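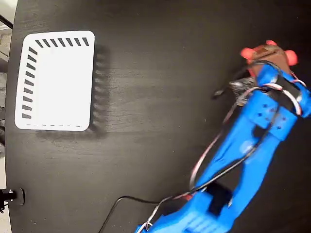
Station 2, top view. Blue arm, white tray, clamp at left edge of table.

Pre-purchase inspection checklist, small arm stations
Site: Drosby workshop
Inspector: Beca Dafis
Date: 2025-05-29
Purpose: to decide what must be in the budget before we order more stations from Maddocks.

1. Table surface flat and free of cracks
OK. Matte dark top, good for contrast with the white tray. Keep the same table for new stations, no cost.

2. Edge clamp tight
OK. I turned the knob by hand and it did not move more. Please order one spare clamp per table.

3. Tray empty and inside reach of gripper
OK for empty. For the reach, the far corner was difficult in two of my trials. Tray position must be marked with tape.

4. Tray fixed to table
NOT OK. It only lies on the surface. Non-slip mat to be added, price is asked from Poreo.

5. Wires along the arm secured
NOT OK. There are loose loops at the upper joint and near the wrist. A loop can catch when the arm turns. Cable clips or sleeve are needed before the next long run. A pack of 100 clips is enough for all stations, also the future ones.

6. Cable on table out of work area
Partly. The black cable passes over the tabletop to the base. I would like a channel under the table, but this was not in the first offer. Ask Maddocks again.

7. Finger pads
Red-orange pads, three pieces, no comment from operators. How long they last we do not know yet. I put 16 spare pads in the plan, it can be less.

8. Screws at joints
Checked with hand tool, arm switched off. One was loose and I tightened it. Repeat every week in the first month.

9. Emergency stop within reach of operator
OK, but the label is too small. New label 95 mm wide is requested.

10. Budget line
Plilent quoted 3774 for the second arm with power supply. Transport is not inside this price. Clips, mat and channel come on top. I suggest to not sign before points 4 and 5 are closed on the present station.

Result: may be used with a person present. Not approved for unattended work.
Next check: after the clips are mounted.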